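Questions That Halve the World
Handout 4, Reasoning for Beginners
Onyekachi Nwankwo

We left off last time with the man in the library who wanted "something good". The librarian could have asked whether he liked Westerns. She asked whether he wanted something true or something made up, and with one question she was rid of half the building. Today is about why hers was the better question, and why most of us would have gone for the Westerns.

A yes-or-no question has two answers, and each leaves you with a pile of things still possible. You don't get to choose which pile you end up with. All you can do is arrange matters so that neither one is dreadful. If your question splits the possibilities evenly, you lose half of them whatever you hear. If it splits them into one and all the rest, you will usually hear "no" and have learned almost nothing, though you may feel very bold.

Take a parts catalogue with 1,540 entries. Asking about them one by one could keep you busy until October. Halving gets you there in eleven questions at the outside, provided somebody has put the catalogue in order. Cisneros, whose catalogue I once had to use, had put it in order of when they remembered things.

Three warnings.

First, even splits are only best when every answer is equally likely. If your keys are on the hook nine days out of ten, look at the hook. Do not begin by asking which half of the house they are in.

Second, questions cost different amounts. A doctor may have a beautifully even test which involves a general anaesthetic, and a lopsided one which involves looking at your tongue. She will start with the tongue.

Third, the answer has to be reliable. "Is it a big one?" splits nothing if you and the person answering have different ideas of big. Children find this out early and loudly. 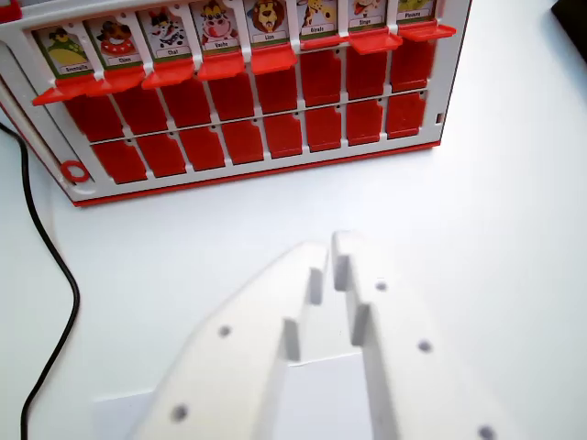
Which brings us to overlapping categories. "Does it live on a farm?" and "Does it have four legs?" are both decent questions, but once you have a yes to the first, the second has lost most of its value. A cow and a dog and a cat will all sail through it. Always judge your next question against what is left on the table, and forget the lovely pile you started with. People who write their questions out in advance come unstuck at exactly this point, usually while defending the list.

For next time

1. Think of a number from 1 to 16. Write down 4 questions that will always find it. Then try to do it with 3, and explain your failure politely.
2. Find a form, printed or online, that asks you something it could have worked out from an earlier answer. This should take under a minute.
3. Read the Draltumov chapter, skipping the bit on logarithms if you must. I will know.

Questions to O. Nwankwo, after the lecture please | © Onyekachi Nwankwo | Back to top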